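FOR RELEASE: February 13, 2023

Nororau Brings Falus Into Its Serviced Apartments, and Our Turnover Crew Gets a Say

I run the turnover crew at Nororau, so they asked me to write this one myself instead of handing it to the marketing folks. Here goes! As of today we're starting a program called Falus with our automation partner, Mestutance, across all 128 of our furnished apartments.

If you've never turned over a rental, let me tell you about mini fridges. Every one has to be emptied, shelves out, wiped down, shelves back in, and my crew of 19 does that on top of the beds and the bathrooms and everything else. It's the bending that gets you (my knees have opinions).

Falus is meant to take over the fridge part. The robots learn from people, so since December a few of us have been doing the chores with a gripper in each hand, and Mestutance trains its software, Nuchit, on what we do. We've recorded 300 sessions so far. A wire shelf is a lot trickier with two gray fingers than with ten of your own, and I've dropped my share of them.

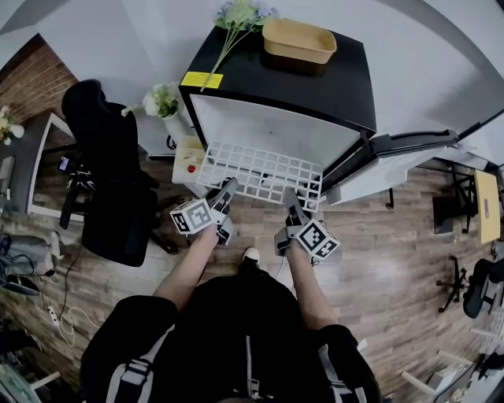 What Changes for the Crew

Nobody's job is going away, and we have that in writing. Crew members who record sessions get paid for the time at a higher rate than cleaning shifts, and they can go back to regular rounds whenever they like. Once the robots start, we'll check their work and do the rooms that need a human eye, which between you and me is most of them.

We also got to argue about the order of things! The engineers wanted to start with bed making, and we said fridges, please, and fridges it is.

The first robots go into 57 apartments. The rest will follow when the crew says the shelves are going back in straight.

About Nororau

Nororau rents furnished apartments by the week and by the month. Questions about Falus can go to our front office, and they'll pass them along to me.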